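Keeping a Small Kitchen Table Clear

Most kitchen tables fill up from the middle. Somebody sets down the mail, then a bowl, and by supper there is no place to roll dough. Push the everyday things to the edges and leave the center alone.

Corn keeps its sweetness longest in the refrigerator with the husks on. Once it is husked, put it in a basket only if you plan to cook it that day. Line the basket with a dish towel if the corn is damp, and shake out the silk afterward – it works its way into the weave.

A mug tree takes up less room than a row of mugs. Hang them in pairs, one to each side, so the post stays balanced.

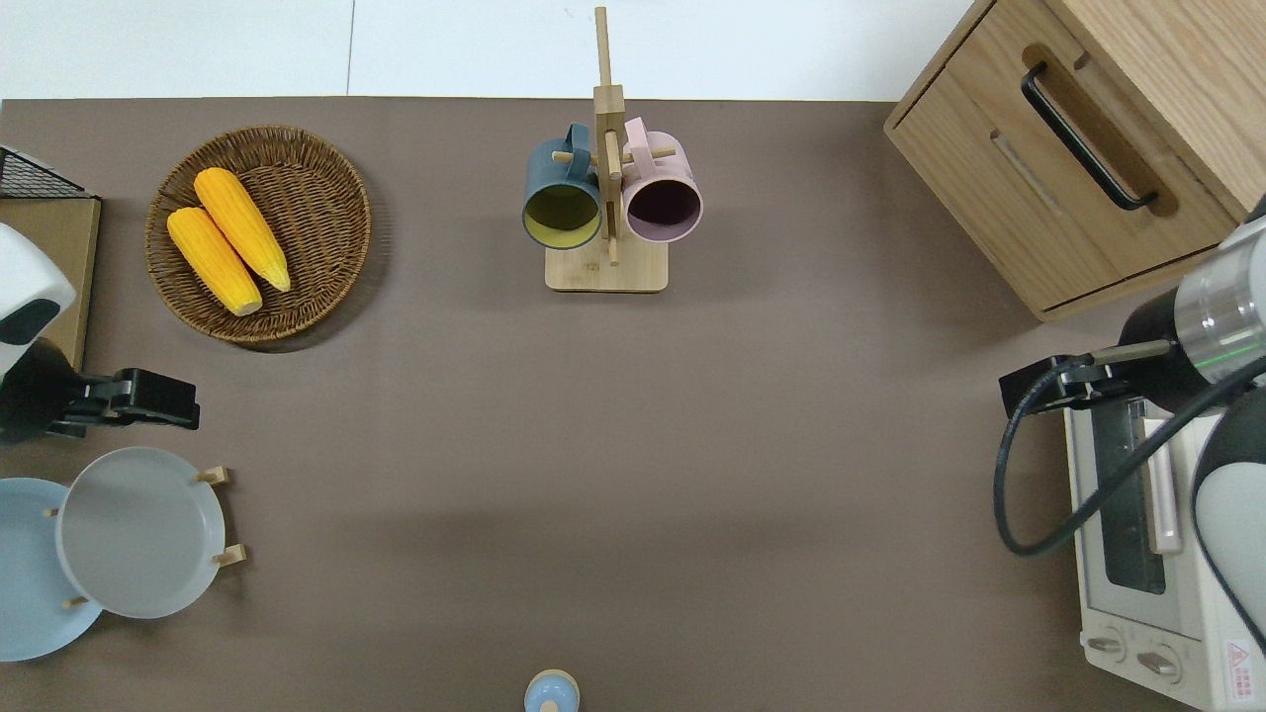
Two mugs on the tree, corn in the basket, and the middle left for working.

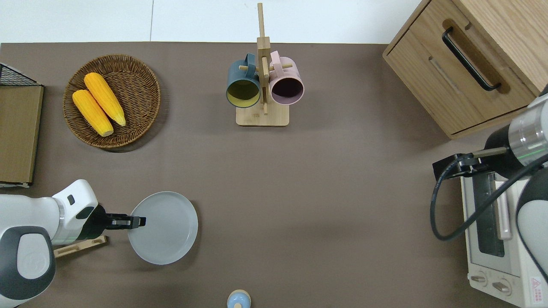
Živko Stojanovska wrote in to say that a mug tree will still tip if the heavy mugs all go on one side, and that a square of rubber shelf liner under the base stopped his from sliding. He also dries his mugs fully before hanging them, as drips had left gray rings on the wood.

For rings already there, rub with a little mineral oil on a soft cloth, going with the grain. Leave it overnight and wipe off what is left in the morning.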